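Planning the bench before you buy the arm

Set the budget for the table, the board and the end tools first, and see what is left for the arm. At Wunden we put 60 percent into the arm and had to go back for the rest in August.

A perforated table costs more than a plain one, but you can move things on it without drilling.

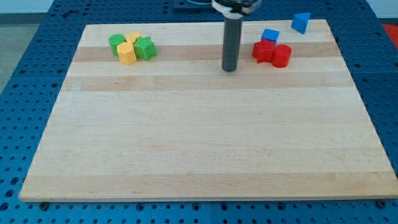
Use a smooth wooden board as the work surface and keep a spare. Foam or plastic shapes in strong colors are cheap — buy two sets. A straight rod is enough for pushing and sorting, so put off the expensive fingers until a job calls for them.

Leave 19 inches clear behind the arm for cables. Keep 40 dollars aside for bolts.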